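Tips from the break room, November batch

I started keeping these notes when our shop went from hand packing to the automated line, and people on the floor kept asking me the same things, so now I just type them up and pin them by the time clock. If you work somewhere that's about to get machines, or just got them, steal whatever you like!

Quick background for anybody new. We pack small hardware orders at Lapointe (hinges, drawer slides, cabinet pulls, that kind of thing). Up until spring a good day was 440 boxes with everybody's backs killing them by three in the afternoon. Then the Jotbridge line went in, and our best day so far is 2,667. The boxes fold themselves, the arms pick and drop, the labels go on straight. What's left for us is feeding it, clearing it, checking it, and fixing what it fumbles. It's a different kind of tired. My shoulders feel great and my eyes feel like sandpaper.

## Bins and parts

**Fill bins to the second rivet and stop.** The arms hate a heaped bin. They'll grab two hinges stuck together, drop both, and then you get the yellow light and a walk.

**Shake out the nested pieces before you load.** Drawer slides come from the supplier hooked into each other. Thirty seconds over the sorting tray saves you a stop later. I use an old cookie sheet with a rim, and it beats the tray they bought us.

**Oily parts get a wipe.** An old cotton T-shirt works better than shop towels, which leave lint, and lint ends up in the suction cups. Bring your worn-out T-shirts in! There's a box for them under the bench by the compressor.

**Wash suction cups with dish soap and lukewarm water.** No degreaser. I ruined a whole set of 10 with degreaser my first week and they turned stiff as bottle caps. Let them air dry overnight on a rack.

## Looking after yourself

This is the part I'd have laughed at a year ago. When you packed by hand you moved all day without thinking about it. Now a lot of us stand at one screen or one chute for a couple of hours, and the body doesn't like it. So get away from your station on your break, all the way away, and don't eat at the chute. Walk down to the rec room and do something with your hands that isn't tapping a screen. I got Arlo Van Dusen hooked on foosball this way and he's insufferable about it now.

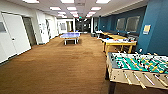 *The rec room, with foosball up close and the ping-pong table across the floor.*

A few things that have helped me, in no special order:

- Look at something far off for a bit every time you finish a pallet. The long way down the rec room works, so does the loading dock.
- Two pairs of shoes, swapped at lunch. They don't have to be fancy, just different.
- Stretch your thumbs. I know how it sounds. The tablet does a number on them.
- Keep a water bottle with a lid that closes. Jotbridge will bill you for a wet keypad and so will my temper.
- Ping-pong loosens up a stiff neck better than anything I've bought at the drugstore.

## When the line stops

**Read the screen first, then reach for the button.** Half the stops are a label roll, and the screen tells you so. We used to hit reset on everything and it would start right back up into the same jam.

**Lock it out before your hand goes in.** Every time, even for one hinge you can see sitting right there. Your lock, your tag, your key in your own pocket.

**Write down the fault code and the time.** A grease pencil on the cabinet door is fine. I collected 79 of these over the summer and when I finally sorted them, most came off the same feeder, right after lunch, when the bins had just been topped up too high (see the second rivet, above). The tech from Rusuvel moved one sensor and we've had a much quieter fall.

**Don't race it.** You'll want to. I spent a solid month trying to clear rejects as fast as the thing could spit them out, and all I got was a pinched finger and a bad mood. Let the reject tote fill halfway, then do it all in one go. You can sit on a stool for this.

## Who does what now

People worried about jobs, and I was one of them, so I'll say what I know. Nobody on our shift was let go. Two retired when they'd planned to and weren't replaced, and I do think about that. Three of us took the Zikulgate course and can change a gripper and reload a program, and that came with a raise, smaller than I'd hoped for. Ask about the course *before* your line goes in. The seats fill up and the folks who trained early got first pick of shifts.

One more for the ones who feel useless in the first few weeks. Keep a list of what you catch. Bent slides, wrong finish in the bag, a customer who ordered left-hand hinges and plainly needed right. The arm packs all of it without blinking. My list for October ran to both sides of the page, and I took it into my review with me.

Next batch: getting label glue off of everything. So far peanut butter is in the lead, but it stinks up the bench, so if you've got something better, leave a note on the clipboard.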